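Against the Household Drawer

Most advice on storing small household goods starts with the container. Buy the dividers, buy the labels, then assign the contents. I think the order is wrong, and that the fault lies in a step most guides skip: laying everything out on one flat surface and sorting it before any storage is chosen.

The surface I recommend is a made bed. A kitchen table is usually smaller and has other claims on it. A floor requires kneeling, and small round items travel. A bed with a plain cover has a useful working height for most adults, gives enough area for the contents of several drawers, and has a slightly yielding surface on which tubes and bottles tend to stay where they are put. It also imposes a deadline. The work has to be finished before anyone can sleep.

The usual objection is hygiene. It is a fair one where garden tools or opened cleaning products are involved, and those should be sorted elsewhere. For boxed, capped or clean dry goods a washable cover is adequate, and it can go in the machine afterwards.

The case for mixing categories at this stage is stronger than it first appears. A drawer in our house in Ruddock held gloves, small cartons, tubes, spare packaging and a quantity of cord. Each item had been put there correctly under some earlier rule. Work gloves were there because the drawer was near the back door. Cartons were there because they were the right height. Sorted in place, the drawer would have been declared tidy after ten minutes, with the same contents in straighter rows. Emptied on to the bed with 2 other drawers, it gave a count of 143 items, of which 100 went back into storage. The remainder were duplicates, empties, or parts for appliances we no longer own.

I counted because I wanted to test a claim in the Broltside storage leaflet, which says that a divided drawer holds more. It does hold more. I regard this as a defect. A divided drawer absorbs items that ought to have been questioned, and every compartment left vacant is an invitation. The leaflet measures capacity, and capacity was never what our drawers were short of.

Cartons deserve a separate remark. The common instruction is to discard them and decant. For anything with printed directions, a batch number or an expiry date, this is poor practice. The carton is the record. It also stacks, which a tube does not. I keep the carton until the contents are finished and accept the loss of space. Decorative tins and clear jars look better on a shelf, and they are responsible for most of the unidentified powders I have thrown away.

Gloves present the opposite problem. They have no fixed shape, carry no directions, and spread over whatever is next to them. A knitted glove with a dotted grip will catch on card edges and drag neighbouring items out with it. Gloves should be paired, folded once at the cuff and stored apart from anything in a box. On the sorting surface they should be dealt with first, as they conceal smaller objects.

Cardboard boxes are the correct temporary container. The Grultholm crates I was lent for a move to Fasavham in April were rigid and stackable, and I used them for two months longer than I needed to, precisely on account of their quality. A cardboard box looks provisional and is treated as provisional. It can be cut down, written on and put out with the recycling. If the arrangement is still satisfactory after a few weeks, a permanent container can be bought to the measurements of the box.

The method has costs. It takes an afternoon where the drawer-by-drawer approach takes several short sessions, and it suits people with an uninterrupted afternoon better than people without one. In a shared bedroom it needs agreement. It is also unattractive while in progress, which may explain its absence from the guides, where the photographs are taken at the end.

I would still put it ahead of any purchase. The dividers can be bought the following week, if the sorted contents show a need for them. Ours needed one. 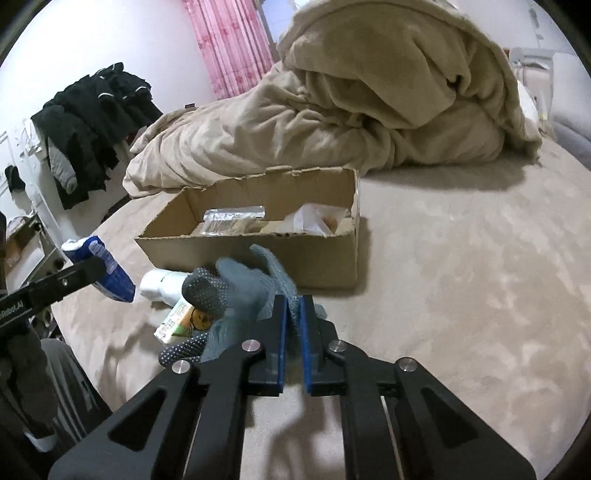 Glove, cartoon-faced carton and white cylindrical container on the beige bed cover.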